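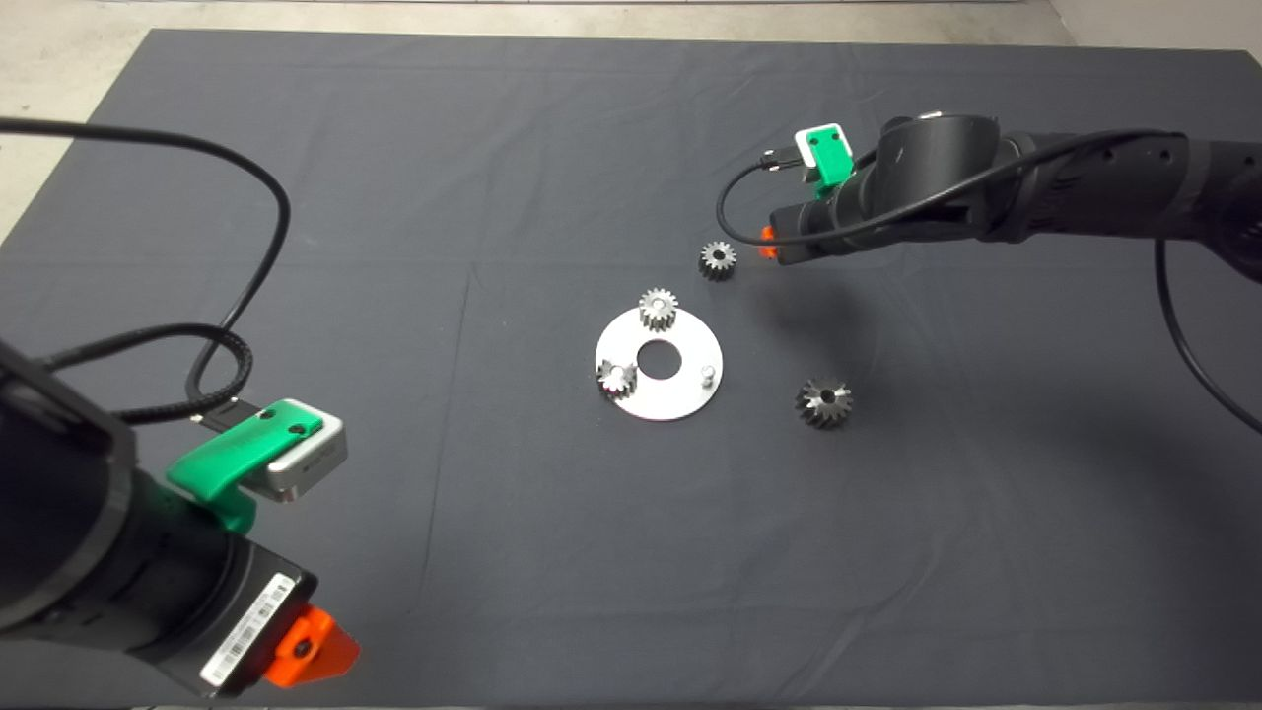
Leave the Cables Alone

I have an opinion about cable routing and I'm going to inflict it on you. When we put together our two-arm gear cell at Kuvance, I wanted every wire zip-tied flat. Very tidy, very pretty! Ngozi Mohammed let me do it, and then the wrist cameras kept dropping out whenever an arm folded in close. I logged 112 dropouts in November before I admitted the ties had to go.

So now the camera cables hang in big loops, and visitors always ask when we're going to finish the job. 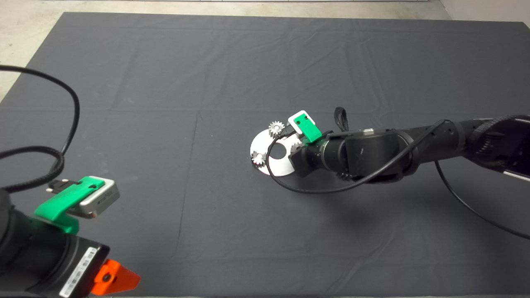

We have finished it. A wrist that turns needs slack, and a fat lazy curve is kinder to a connector than a tight bend - I'll take ugly over a dead picture any day. The price is that you have to watch where the loop goes when the gripper comes down near the disc and the gears.

Same goes for the green camera brackets. Isabelle Campbell would like something sleeker, but I can check the screws on these in the time it takes her to find her reading glasses.

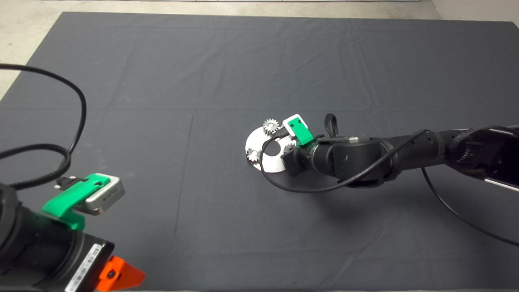
And please, smooth the cloth before you start (I'm looking at the whole Balogun shift). My morning check is cloth, brackets, cables, then power, and I still do it in that order.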